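## 4 Untertiteldichte und Lesbarkeit im beobachtenden Dokumentarfilm

### 4.1 Material

Grundlage der Auswertung sind die Untertitelfassungen von sechs langen Dokumentarfilmen, die der Verleih Prellora für die Untersuchung bereitgestellt hat. Alle sechs kommen ohne Off-Kommentar aus. Gesprochen wird fast nur vor der Kamera, oft durcheinander und häufig mit dem Rücken zum Mikrofon. Für jeden Film lag eine deutsche und eine englische Fassung als Textdatei mit Zeitmarken vor, bei zwei Filmen zusätzlich eine ältere Festivalfassung, die wir nur zum Vergleich herangezogen haben und die in die Zählung nicht eingeht.

Die deutschen Fassungen umfassen zusammen 2.308 Untertitel, die englischen 2.465. Der Unterschied geht zum größeren Teil auf einen einzigen Film zurück, »Sitompul«, dessen englische Fassung lange Äußerungen konsequent auf zwei Einblendungen verteilt. Die deutsche Fassung fasst dieselben Äußerungen in einem zweizeiligen Untertitel zusammen und lässt ihn länger stehen. Welche der beiden Lösungen den Vorgaben des Verleihs entspricht, ließ sich nicht klären; der Leitfaden von Prellora nennt eine Höchstzahl von Zeichen pro Zeile, aber keine Regel für die Teilung.

Zwischentitel, Ortsangaben und eingeblendete Namen wurden nicht als Untertitel gezählt. Liedtexte wurden gezählt, sofern sie übersetzt waren. Das betrifft vor allem die Hochzeitssequenz in »Sitompul«, in der über mehrere Minuten gesungen wird und die deutsche Fassung nur die Strophen übersetzt, den Refrain aber beim ersten Mal ausgibt und danach weglässt.

### 4.2 Kodierung

Jeder Untertitel wurde nach Standzeit, Zeichenzahl, Zeilenzahl und Lage zum Schnitt erfasst. Die ersten drei Werte wurden mit dem Programm Trullis automatisch aus den Dateien gelesen. Die Lage zum Schnitt musste von Hand bestimmt werden, weil die automatische Schnitterkennung bei langsamen Schwenks und bei Szenen im Halbdunkel zu viele falsche Treffer lieferte. Als Überschreitung eines Schnitts galt jeder Untertitel, der mehr als sechs Einzelbilder vor einem Schnitt einsetzt und mehr als sechs Einzelbilder danach endet.

Hinzu kam eine grobe Einordnung des Hintergrunds im unteren Bilddrittel. Wir haben drei Klassen unterschieden: überwiegend dunkel, überwiegend hell und gemischt. Die Klasse »gemischt« wurde vergeben, wenn helle und dunkle Flächen in der Zeile aneinandergrenzen, etwa bei gemusterten Stoffen oder Geräten auf einer hellen Arbeitsfläche. Maßgeblich war das Bild in der Mitte der Standzeit. Bei bewegter Kamera ist das eine Vereinfachung — ein Untertitel kann auf dunklem Grund beginnen und auf hellem enden —, doch eine Kodierung in Einzelschritten hätte den Aufwand vervielfacht.

**Abbildung 1.** Küchenarbeitsfläche in Aufsicht.
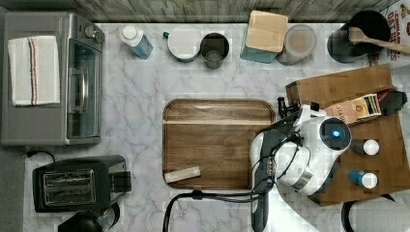

Die Kodierung übernahmen Mohit Agarwal und Édgar Chávez, die beide an der Auswahl der Filme nicht beteiligt waren. Eine Stichprobe von 100 Untertiteln aus den deutschen Fassungen wurde doppelt kodiert. Bei der Lage zum Schnitt stimmten die Ergebnisse bis auf vier Fälle überein, die alle auf Überblendungen zurückgingen. Beim Hintergrund war die Übereinstimmung geringer, vor allem zwischen den Klassen »hell« und »gemischt«. Nach einem gemeinsamen Durchgang wurde die Anweisung ergänzt: Eine dunkle Fläche zählt nur, wenn sie mindestens zwei Wörter der Zeile hinterlegt. Die bereits kodierten Fälle wurden danach noch einmal durchgesehen.

### 4.3 Befragung

Die Publikumsbefragung fand im Januar bei den Dokumentarfilmtagen in Isow statt, im Anschluss an je eine Vorführung der sechs Filme. Der Bogen bestand aus einer Seite und wurde am Saalausgang eingesammelt. Insgesamt liegen 564 auswertbare Bögen vor. Nicht berücksichtigt wurden Bögen, auf denen keine Angabe zu den Sprachkenntnissen gemacht war, da sich ohne sie nicht beurteilen lässt, ob jemand auf die Untertitel angewiesen war.

Gefragt wurde, ob die Untertitel als zu schnell, angemessen oder zu langsam empfunden wurden, ob einzelne Stellen unleserlich waren und ob man den Eindruck hatte, Bildinhalte versäumt zu haben. Zur letzten Frage gab es ein offenes Feld. Es wurde häufiger genutzt als erwartet, allerdings sehr ungleich: Nach der Vorführung von »Sitompul« füllte es etwa die Hälfte der Befragten aus, nach den übrigen Filmen deutlich weniger.

Die Sitzreihe wurde nicht erhoben. Das ist eine Lücke. Der Saal in Isow steigt nur wenig an, und wer weit hinten sitzt, liest die untere Zeile mitunter zwischen den Köpfen der davor Sitzenden hindurch. Zwei Bögen erwähnen das ausdrücklich, beide nach der ausverkauften Abendvorstellung.

### 4.4 Ergebnisse

Die Lesegeschwindigkeit liegt in den deutschen Fassungen fast durchgängig im üblichen Bereich. Auffällig ist die Verteilung innerhalb der Filme. Beobachtende Dokumentarfilme haben lange Strecken ohne Text, auf die kurze, sehr dichte Gesprächspassagen folgen. Ein Mittelwert über den ganzen Film verdeckt das. Berechnet man die Dichte in Abschnitten von je einer Minute, so erreichen alle sechs Filme an mindestens einer Stelle Werte, die über den Empfehlungen liegen, und zwar meist bei Tischgesprächen mit mehr als drei Beteiligten.

In der Befragung schlägt sich das nur teilweise nieder. Die Mehrheit bezeichnete das Tempo als angemessen, auch bei den beiden Filmen mit den dichtesten Passagen. Beschwerden über zu schnelle Untertitel beziehen sich im offenen Feld überwiegend auf den Anfang der Filme, wo Personen und Verhältnisse noch unbekannt sind und die Zuordnung der Stimmen Aufmerksamkeit kostet. In der Mitte und gegen Ende werden vergleichbar dichte Stellen kaum noch genannt.

Anders verhält es sich mit Untertiteln, die über einen Schnitt hinweg stehen bleiben. Sie kommen in der deutschen Fassung von »Sitompul« besonders oft vor, was sich aus der oben beschriebenen Zusammenfassung langer Äußerungen ergibt. Mehrere Befragte gaben an, denselben Untertitel nach dem Schnitt ein zweites Mal gelesen zu haben. Ob das tatsächlich geschah, lässt sich mit einem Fragebogen nicht feststellen; dafür wäre eine Blickaufzeichnung nötig.

**Abbildung 2.** Arbeitsfläche mit Roboterarm, Aufsicht.

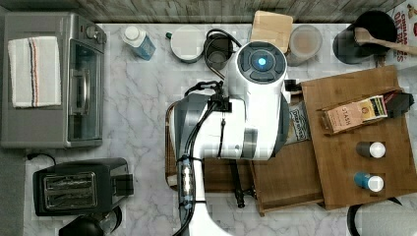 Die Angaben zur Unleserlichkeit hängen am deutlichsten mit dem Hintergrund zusammen. Fünf der sechs Filme verwenden weiße Schrift mit schmalem Rand, einer weiße Schrift ganz ohne Rand. Auf überwiegend dunklem Grund wurde keine einzige Stelle beanstandet. Bei hellem Grund hilft der Rand, solange die Fläche ruhig ist; schwieriger wird es, wenn sich mehrere helle Töne überlagern. Abbildung 2 zeigt eine solche Verteilung: Der weiße Arm liegt vor einer Arbeitsplatte aus weißem Marmor mit weicher grauer Äderung und reicht bis an den unteren Bildrand, während die schwarzen Kabel und der schwarze Greifer dazu starke Gegensätze bilden. Eine randlose weiße Zeile verlöre über dem Marmor die Kontur und gewänne sie über den dunklen Teilen zurück. In der Kodierung fällt so etwas unter »gemischt«, und diese Klasse wurde in den Bögen häufiger als unleserlich genannt als die Klasse »hell«.

Für den Film ohne Schriftrand lässt sich der Befund an einer Sequenz im Schnee gut nachvollziehen. Solange die Kamera auf der geschlossenen Schneedecke ruht, ist die Schrift blass, aber gleichmäßig. Sobald Zaunpfähle ins Bild kommen, springt der Kontrast innerhalb eines Wortes. Neun Befragte beschrieben diese Stelle im offenen Feld, zum Teil mit genauer Angabe des Dialogs, den sie nicht lesen konnten.

### 4.5 Einordnung

Die Ergebnisse sprechen dafür, Dichte und Hintergrund bei der Untertitelung von Dokumentarfilmen getrennt zu prüfen. In der Praxis wird das Tempo bereits von der Software überwacht; Trullis markiert Überschreitungen schon während der Eingabe. Für den Hintergrund gibt es eine solche Warnung nicht. Er wird, wenn überhaupt, bei der Abnahme auf einem Monitor beurteilt, der heller und näher ist als die Leinwand, auf der der Film später läuft.

Einzuschränken ist die Aussage in zweierlei Hinsicht. Das Festivalpublikum ist geübt im Umgang mit Untertiteln, und ein Teil der Befragten hatte an denselben Tagen mehrere der sechs Filme gesehen. Wie viele es waren, wissen wir nicht, da die Bögen anonym waren und keine Kennung trugen. Gewöhnungseffekte sind also möglich und dürften die Urteile über das Tempo eher gemildert haben.

Die englischen Fassungen wurden nur ausgezählt und nicht vorgeführt. Ein Vergleich der beiden Lösungen für lange Äußerungen — eine lange Einblendung oder zwei kurze — ist mit den vorliegenden Daten deshalb nicht möglich. Er wird in Abschnitt 6 als offene Frage wieder aufgenommen.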